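Kotard Magnetic Project Mat review: my screws finally stay put

Posted Friday, May 8, 2026

I have lost so many screws in my life. Laptop screws, eyeglass screws, that one long screw from the back of the toaster oven that I'm pretty sure is still under my fridge. My old system was a muffin tin, and it worked great until the cat walked through it. So when the Kotard magnetic mat went on sale back in December, I grabbed one, and I've had it on my bench ever since.

What you get is a thin, bendy sheet with a white dry-erase top, a marker that clips to the side, and a little felt square for wiping. That's it! No manual, no carrying case. I bought the large one. They also make a small one, which I'd skip unless you only work on phones or watches, because you'll run out of room fast.

The way I use it: I draw a rough outline of whatever I'm taking apart, then drop each screw onto the spot where it came from. If I'm going in layers (and with electronics you're always going in layers) I draw a new outline for each one and write a number next to it. Sounds fussy, I know. But I stopped halfway through a sewing machine to go to a wedding out of state, came back four days later, and picked up right where I left off. I would never have managed that with the muffin tin.

The magnet is stronger than I expected. I can tip the mat up on its edge and regular steel screws stay where I put them. Really tiny ones hold too. Brass and aluminum won't stick, obviously, and I've got a bad habit of forgetting that. I keep a bottle cap in the corner for those.

Most of what I've done with it is small stuff. A hair dryer, two game controllers, a kitchen scale, a radio for my neighbor. But I also used it through a bigger computer project this spring, and that's where I got picky about the layout, because a desktop has a bunch of screws that look like twins and aren't.
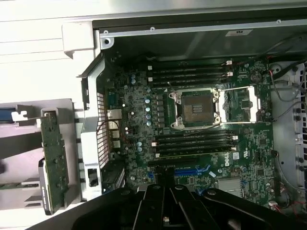
Dell workstation with the processor socket open. Memory slots above and below it.

One warning if you're doing computer work: keep the mat off to the side and use it for screws only. I wouldn't set a bare circuit board on it, or a hard drive, and it isn't an anti-static mat, whatever some of the store reviews seem to think. I have a separate cheap gray one for that and the two live next to each other.

Now the complaints. The marker is bad. Mine was half dead in a month, and when it did write, it left a faint blue ghost behind that the felt square just pushed around. I switched to a Cereck fine tip I had in a drawer and it's been so much better, thinner lines and it wipes clean with a dry paper towel. For the ghosting that was already there I used a bit of rubbing alcohol, and that took most of it off. There's still a smudge in one corner shaped kind of like Florida.

The other thing is that it curls. It ships rolled up in a tube, and for the first week the ends wanted to roll right back. I put it under a stack of cookbooks for a couple of nights and that mostly fixed it, but one corner still lifts a little when the garage is cold.

I did try the competition before settling. The Drandico tray is a metal dish with a magnet underneath, and it's great for car stuff, like holding a pile of lug nuts, but everything slides into one clump in the middle. No good for keeping things in order. The Benjelloun folding board has printed squares with numbers, and I wanted to love it, but the squares are too small to write in and the hinge pinched my thumb twice. It went to my sister, who uses it for beads and is very happy.

The listing for the Kotard had 583 reviews when I bought mine, and a lot of the grumpy ones were about the marker, so it's not just me. I'd pay a dollar or two less for a version with no marker at all.

Would I buy it again? Yep, and I've already given one as a gift. If you take things apart more than once or twice a year, get the large size, toss the marker, and flatten it before you use it. If you only ever change the batteries in the remote, the muffin tin is fine. Just watch the cat.

Four stars out of five. I took one off for the marker and would've taken off half of another for the curl, but the site only lets me do whole stars.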